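이 사이트는 이용 편의를 위해 쿠키를 사용합니다. 계속 이용하시면 쿠키 사용에 동의하는 것으로 간주됩니다. [동의] [설정]

작은 상

열쇠를 신발장 위에 던졌다. 여섯 시 반. 버스가 늦었고 비가 왔고 우산은 회사에. 양말부터 벗었다.

이사 온 지 2주. 그런데 아직 상자다. 부엌에 상자, 화장실 앞에 상자. 제일 큰 상자에는 Gruber라고 찍혀 있는데 뭐가 들었는지 모른다. 열기 싫다. 오늘은 책상만 치우기로 했다. 책상만.

밝은 나무 책상. 엄마가 쓰던 거다. 영수증을 걷었다. Lernard 마트, 369호 우편함 열쇠 보증금, 또 Lernard. 버릴 거, 버릴 거, 이건 모르겠고. 걸레질 한 번. 나뭇결이 보이니까 숨이 좀 쉬어졌다.

그 위에 검은 상을 올렸다. 다리 네 개짜리 작은 상. 엄마는 이걸 늘 책상 안쪽에 두었다. 화분도 안 올리고 시계도 안 올리고. 뭐 하는 거냐고 물으면 그냥, 했다. 그 앞에는 하얀 약통. 뚜껑도 하얗다. 엄마 책상에선 언제나 약통이 상 앞에 있었다. 상 위가 아니고.

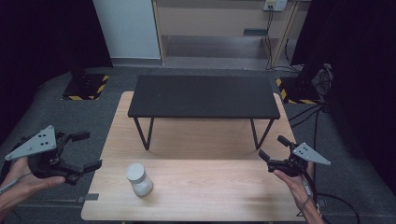

왜 위에 안 올렸을까. 나라면 올렸다. 올리라고 있는 거자나.

약통을 들었다. 가볍다. 흔들어 볼까 하다가 말았다. 상 위에 놓아 봤다. 이상했다. 다시 내렸다. 조금 왼쪽으로. 아니, 조금 더 앞으로. 젖은 머리에서 물이 떨어져서 소매로 닦고, 또 닦고.

전화가 왔다. 언니.

— 밥은.

— 아직.

— 짐은.

— 책상만 했어.

— 그 상 있어? 까만 거.

— 있지. 올려놨어.

언니가 한참 말이 없었다. 뒤에서 물 끓는 소리. 그러더니 그거 자기가 사 준 거라고, 열아홉 살 때, 첫 월급으로, Jenton 상가 지하에서. 엄마가 아까워서 못 쓴다고 했었다고. 나는 몰랐다. 19년을 같이 살았는데, 언니 나가고도 쭉, 몰랐다.

— 너 거기다 뭐 올리지 마.

— 안 올려.

— 컵 같은 거.

— 안 올린다니까.

끊고 나서 라면 물을 올렸다. 김치는 없고 계란은 있고. 냄비를 들고 책상으로 가다가 멈췃다. 놓을 데가 없는 것도 아닌데. 결국 바닥에 앉아 먹었다. Gruber 상자 위에 냄비를 올려놓고.

© Catum 단편 웹진 | 문의·투고 안내 | 맨 위로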